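Simulated kitchen: which gripper for pan handles?

Forum > Arms and end effectors > Simulation
Page 1 of 1

dovetail_pip wrote:
Right, three evenings in and I'm hooked. I've been running the same pan-lifting job in the simulated kitchen with two grippers, the Skaltar parallel jaw and the Rustad three-finger, same arm and same controller for both. 200 tries each, pan position nudged a little every time.

The Skaltar dropped or missed 39. The Rustad dropped 5! I honestly expected it the other way round, as the flat jaws look made for a straight handle. Most of the Skaltar failures are the handle rolling in the jaws as the pan comes off the grate, so the far rim dips and catches.

Has anyone else compared these two?

mossop wrote:
Lovely stuff, but I wouldn't bin the Skaltar yet. What friction did you give the pads? The default in the Trillomico scene files is very slippery, more like bare metal than rubber. A three-finger hand wraps round the handle so it hardly notices. A parallel jaw lives or dies by it.

dovetail_pip wrote:
Default. Oh dear. Will change it tonight.

quillback wrote:
I disagree with mossop a bit. I have the real Skaltar on my bench and it does roll on round handles, rubber pads and all. Grip nearer the pan and it gets much better, less weight hanging off the end. Where are you grabbing it?

dovetail_pip wrote:
Right out at the tip, because I was scared of hitting the burner grates with the wrist. I've got a planner margin in there that is probably far too generous.

tern_and_gull wrote:
Your wrist camera might be part of this too. I swapped mine for a fixed one looking down from the hood and my misses fell straight away. A wrist camera sees very little handle once you're close, and the pan being black on a black hob doesn't help the depth one bit.

mossop wrote:
Fixed camera is fine until the forearm swings across and blocks the lot. I'd keep the wrist one and take a last good look from further back.

tern_and_gull wrote:
Fair, though with the base at the front of the counter I only lose the view for a moment. We may have to agree to differ!

dovetail_pip wrote:
Results! Pads set to rubber, grip point moved up the handle, margin trimmed. The Skaltar is now nearly level with the Rustad and it closes faster, so I'm properly torn. I also left a long run going, 2,000 tries on the Landside controller, and the motion is so much smoother than the one I started with. No more little shudder as the elbow comes round.

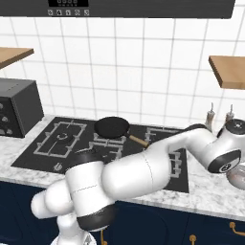 quillback wrote:
Does the Landside controller let you limit grip force separately for each stage of the lift?

mossop wrote:
You set one force for the close and another for the carry, both in the gripper tab, and the change happens when the lift height is reached.

quillback wrote:
Brilliant, thanks. I've been doing that by hand in a script like a fool.

tern_and_gull wrote:
Still say the Rustad is the better buy if you want to do lids and bottles later on. Flat jaws and a slim bottle are fine, flat jaws and a round lid knob are a misery.

quillback wrote:
Depends what you cook! The Skaltar has fewer moving bits and I can change a pad in a minute. I wouldn't fancy stripping three fingers after an oil spill.

dovetail_pip wrote:
Bottles are next on my list, so I'll run both again and put the numbers in a new thread. If anybody has decent friction values for soft plastic, please send them over, I'm guessing at the moment.

mossop wrote:
Sending you mine now. They're from November so check them against the newer pads first.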